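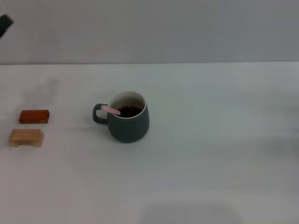
Mug

A mug is a sturdy cup with a handle, made for hot drinks and usually used without a saucer. I keep this page for the Hudthorpe kitchenware wiki, and I love a round-bellied one (they just sit so nicely in your hand!). Plenty of potters glaze the outside dark and the inside pale, so you can see how strong your coffee is. My Korkiler mug holds 2 cups, far too much tea for me, but I fill it anyway.

See also: Saucer, Stirrer, Teapot

Last edited May 11, 2025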